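Section 4: Choosing a spot and fitting the Luvereo panel heater

Thank you for getting this far! Most of the hard work is in picking the right spot, so do put the kettle on and read this section through once before you get the drill out.

1. Find an inside wall with a clear stretch at least 938 mm wide. The heater is happiest under a window or beside a doorway, but any open bit of wall will do nicely.

2. Hold the paper template against the wall, with its lower edge 196 mm above the finished floor, and mark the four holes in pencil. If you have thick carpet, measure from the top of the pile.

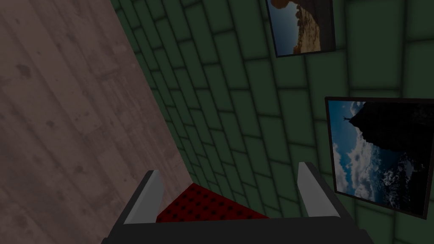
3. Drill the holes to suit your wall. Plasterboard needs the toggle anchors in bag B, while brick and masonry take the grey plugs in bag C, and we'd ask you not to mix the two. Tiles want a little more patience. If yours are laid in a staggered pattern like the dark green ones here, with the joints shifting from row to row, you'll probably find that the template holes land partly on tile and partly on grout. Shift the whole template sideways until every mark sits well inside a tile, then start slowly with a tile bit and the hammer action switched off.

Caution: Check for pipes and cables before drilling. If you aren't sure what's behind the wall, please ring a licensed electrician.

4. Screw the Drusedine bracket to the wall, leaving the top two screws a half turn loose so you can level it. Once you're pleased with it, tighten all four.

5. Lift the heater onto the bracket (a second pair of hands is lovely for this) and press down until both clips click.

Note: Keep curtains, bedding and furniture well away from the front and sides, and leave the top grille uncovered. Shelving is the one people forget, especially when a room gets rearranged in winter.

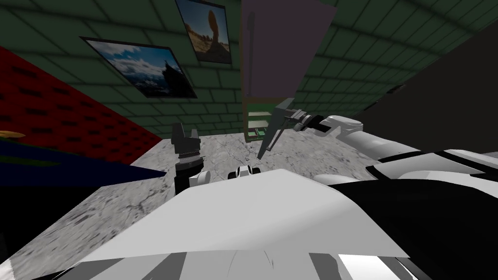

Green shelf unit and open floor.

6. Plug the heater straight into a wall outlet of its own. Don't use a power board or an extension lead.

7. Hold the power button until the light turns amber, then choose setting 11 on the dial for the first warm-up. You may notice a faint smell, so open a window and let it run until the smell clears.

Owners of the Nestavholm model should now turn to Section 5 for the timer.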